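Skinitz Workroom Fit-Out: Progress Report to Munex
Reporting period: August

1. Work surfaces
The pink surfacing supplied by Toivonen has been accepted for the small-items area. Colour match against the approved sample was satisfactory.

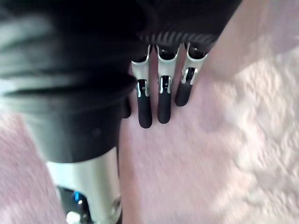 Edge trimming remains with Mollitz and is programmed for Thursday. One length was returned for a chipped corner; the replacement carries no charge. Cleaning trials will use the neutral detergent listed in the specification, diluted per litre as labelled.

2. Expenditure
Of the 3000 allocated to surfaces, 2780 has been committed. The balance is held against adhesive and trim. No variation is sought.

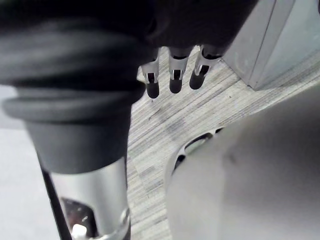 3. Outstanding items
Five storage labels to be reprinted in the revised grey.
Skirting behind the end bench to be sealed.
Mollitz to confirm the centre joint detail in writing before the final claim of 1000 is released.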